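Home Robotics Workshop, Evening Course
Handout 4: Practising the pick-and-place in simulation

Before we let the real arm move in the shared workshop, every group must finish this part on the computer. The workshop opens at 6 p.m. on Monday and the simulation machine is the one beside the drill press, with the Kulport sticker on it.

4.1 What you should have ready

Your arm model from Handout 3, with the joint limits filled in. The gripper file from the Hekina folder. If you changed the finger length in your own build, please change it in the file also, otherwise the fingers will close at the wrong height.

4.2 The task

The arm must take a small object and put it down in another place without touching anything on the way. We use a bathroom because it is narrow and has many surfaces of different height. Run the task 50 times with the same start position, then move the base by 17 cm and run it again. Keep both log files.

Look at each attempt from more than one camera. A grasp can seem good from the side and be quite wrong when you see it from the wrist.
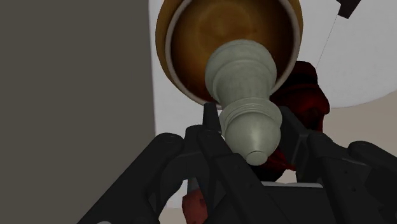
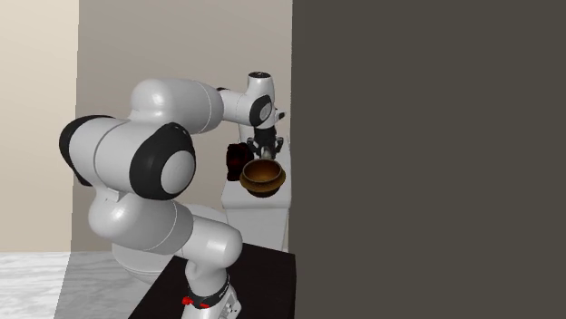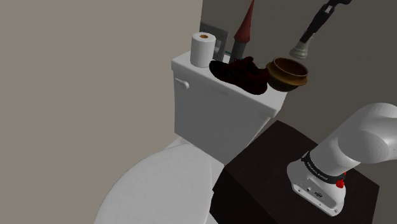 In the first view, the pale chess piece is held between the two fingers. In the second, the fingers point straight down over the bowl on the white counter.

4.3 Discussion from last week

Taha Mahrous objected that the simulated friction is too kind. In his own build at home the fingers closed correctly but the object turned in them, and he had to glue thin rubber on both sides. He would prefer that we lower the friction value from the beginning, so that a weak grasp fails on the screen and not on the bench. I agree with him, and the new value is already in the Clellico settings file. Please download it again.

4.4 To hand in

One page for each group. Write which attempts failed and at which step: approach, closing, lifting or release. If the arm stopped because of a joint limit, write the number of the joint. Do not go above 2,000 simulation steps for one attempt; the program allows 3,000, but by then the arm is only searching.

Reading for next time: Handout 5, sections 1 and 2, on wiring the emergency stop.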